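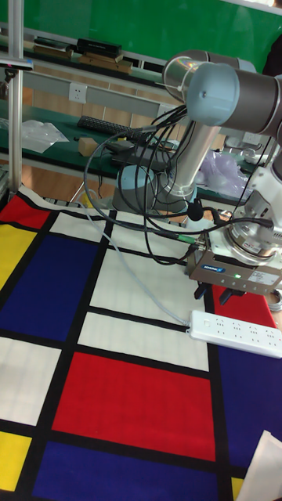 How often should reusable contact lenses be cleaned?
Every time they come out of the eye, before they go back into the case. Daily disposables are the exception and are thrown away after one wear.

Cleaning and storing monthly soft lenses

These steps cover soft lenses used with a multipurpose solution. They do not apply to rigid lenses or to peroxide systems, which have their own instructions. If your practitioner has given you different directions, follow those.

What you need

Multipurpose solution, in date
Lens case with two marked wells
Soap without oils or perfume
Lint-free towel
Mirror

Step 1. Wash and dry your hands

Wash with soap, rinse fully and dry with the lint-free towel. Tap water must not reach the lens or the case at any point. It can carry organisms that cause serious infection of the cornea.

Step 2. Empty the case

Pour out all of the old solution. Do not top it up. Rinse both wells with fresh solution and fill them to the line.

Step 3. Remove and rub the first lens

Always start with the same eye. Place the lens in your palm, add a few drops of solution and rub gently with one fingertip, back and forth. Turn the lens over and repeat. Rub even if the bottle is labeled "no rub."

Step 4. Rinse

Hold the lens on your palm and rinse both sides with a steady stream of solution. Check the edge for nicks. A torn lens is discarded, even on the first day of wear.

Step 5. Soak

Place the lens in its well, fully covered, and close the cap. Repeat steps 3 and 4 for the other eye. Soak for at least 6 hours unless the leaflet for your solution gives a longer time.

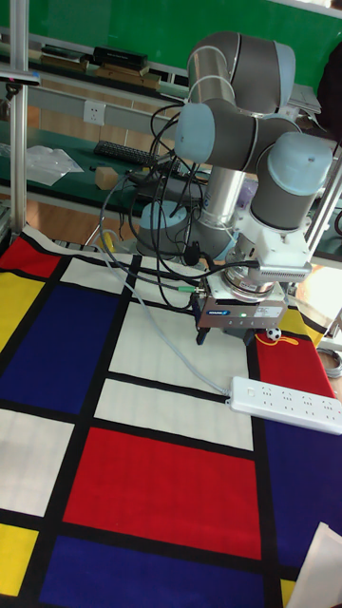

Step 6. After the lenses go back in

Empty the case, rinse it with fresh solution and wipe it with a clean tissue. Leave it face down with the caps off until evening. Replace the case at least every three months.

Keeping track of the replacement date

Monthly lenses are counted from the day the blister is opened. Days when they are not worn still count. A pair opened on 29th August is not kept for October because it was only worn on weekends. Write the date on the carton.

When to stop

Take the lenses out and call the practice the same day if you have pain, redness, light sensitivity, discharge or blurred vision that does not clear. Keep the lenses and the case and bring them with you. Do not put in a new pair to see if it helps.

Aftercare appointments at Jelari are with Ntombi Shezi, and at Nuranberg with Ambros Reisinger. Wear your lenses to the appointment unless the eye is sore, and bring your glasses.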